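New washers are in at the Gatance laundry room

Good news for everybody who has been hauling bags up the hill to Onine Street all summer: the laundry room at Gatance is open again! I went down first thing this morning with two loads of towels (yes, I let them pile up) and got a machine right away.

The old top-loaders are gone and we have 3 front-loaders in their place. The building paid 1,570 dollars apiece for them, and the money came out of the repair fund we all chip into. I grumbled about that back in the spring, but after one morning with them I'm pretty happy. My towels fit with room to spare, and I love being able to watch them tumble around through that big door.

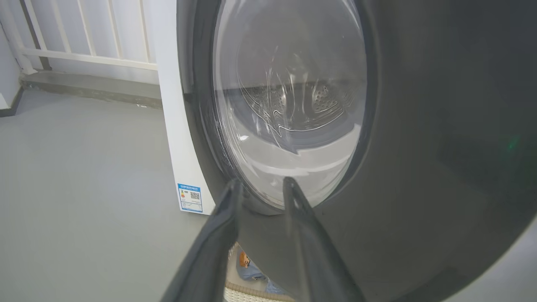
One of the new front-loaders, with the energy label still on its white side.

A few things to know before you head down. The room opens at 7 in the morning and the last load has to be in by 9 at night. Go easy on the soap, please, these need a lot less than the old ones did. And leave the door open a little when you're done so the rubber ring can dry out – the old machines got pretty funky by the end and I'd hate to go back to that.

The dryers are the same ones as before, and the one by the window still eats quarters. A repair is planned for September. Until then I'm sticking with the middle one, and my second load is in there right now, so I'd better run down and get it!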